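About the Postelura bench

Postelura is a small workshop on the Stirneck side of town, and we look after one thing: a tabletop recording cell where people teach machines to handle soft, awkward stuff like hats, scarves and dishcloths. Rasha Semaan started it in January with a borrowed table and a lot of cable ties. Najwa Abou Jaoude came over from Hattar soon after to take on the grippers, and she has been taking them apart happily ever since!

The cell is a simple idea. An operator wears nothing fancier than their own clothes, picks up a pair of hand-held grippers and does an ordinary job with them, again and again, while the cameras on the grippers record it. One full set is 2000 passes, and by the end of that every screw has had a chance to work its way out. So most of our day is upkeep – and we love it.

We go over the pads each morning (the edges wear first), check the screws in the finger plates, and follow each cable back to where it starts. Tape marks on the tabletop and floor get replaced before they curl. Our foam boards collect scuffs quickly and we don't fuss over those, but grit gets brushed off, and a hat stand goes back to its starting place before the next pass.

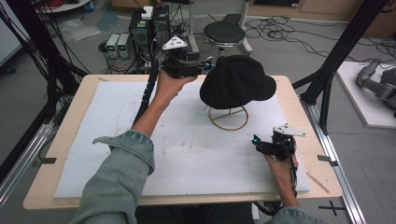
The hat job at the cell, with the marker plates on top of both grippers.
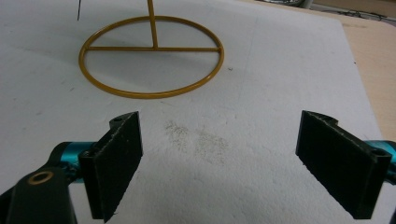
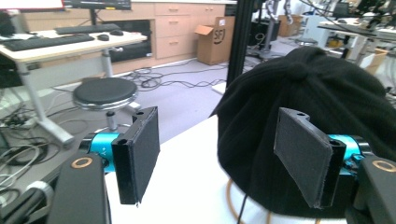
How often do you change the finger pads?

Every 36 hours of use, both fingers together, so that they grip evenly. If one starts to slip sooner we swap the pair on the spot, and a short test of 20 picks tells us if the new ones are seated properly.

Our checklist has 31 lines now, named Vulia after the street where we wrote the first version over lunch. Rasha keeps adding to it, Najwa keeps crossing things out, and somewhere in between we get a cell that starts up cleanly at eight. If you run something similar, write to us. We're always glad to compare notes on pads and cable sleeves!

Comments

hinge_and_bolt: Do you mark the screws with paint after tightening? We started that and it saves us so much time.

Najwa: Yes, a dab of white on each one! Best habit we picked up all year.

Teo R.: Would love a copy of the checklist if you share it.

Get our workshop notes by email. Unsubscribe whenever you like.

Contact | © Postelura | Back to top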